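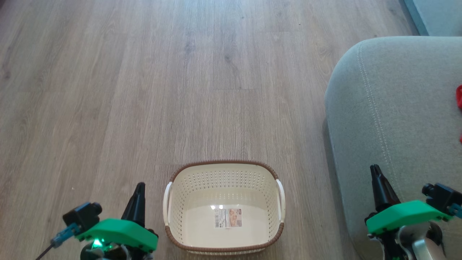

Shared Lounge at Han House: Tidying Arrangements from October

Residents of Han House, Lultadthorpe, are asked to note the revised arrangements for the care of the shared lounge. They were agreed with Cikness, which manages the building, and apply to all 33 apartments with access to the room.

The lounge was refurnished last spring and is now in use on most evenings. The management office has received a number of comments about personal belongings left on the seating overnight, chiefly blankets, children's clothing and small toys. In most cases the owner has simply forgotten the item. The cleaning contractor, Vindis, is not permitted to move personal property, and as a result parts of the sofa have been left out of the regular cleaning.

From October, a plastic basket will be kept in the lounge for articles found on the seating or the floor. The basket is cream-colored, with a handle at each side and small holes in the walls. Any resident leaving the room at the end of the evening is asked to place loose articles in it. The basket should stand on the floor beside the sofa, clear of the walkway to the window.

The gray seat cushions and the yellow backrest are to be left free of clothing and cloths of any kind. Throw pillows belong to the room and should stay on the sofa. They should not be put in the basket or taken to individual apartments. Damp items, including towels and swimwear, should be taken home the same evening, as the upholstery marks easily.

The open shelves of the green media cabinet are reserved for the equipment belonging to the room. The two drawers may be used for board games and playing cards. Residents are reminded not to sit or stand on the cabinet, which is supported on slender legs.
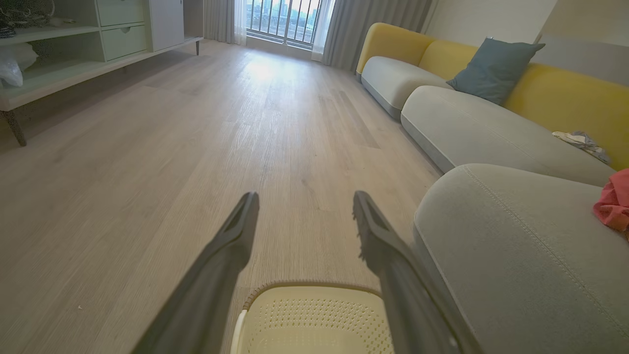 Collection of Items

The basket will be emptied at the end of each month. Articles not claimed by that time will be held at the management office for a further 2 weeks and then donated. Keys, telephones, eyeglasses and medication should be handed in at the office directly and should not be placed in the basket at any time.

Floor Care

Vindis will clean the plank floor each morning before 10 a.m. Chairs brought in from the dining area must be lifted and not dragged. Spills should be wiped up promptly with a soft cloth.

Questions about these arrangements may be addressed to Maksym Tkachenko at the management office, extension 2040. Residents who wish to report damage to the furniture should use the same number.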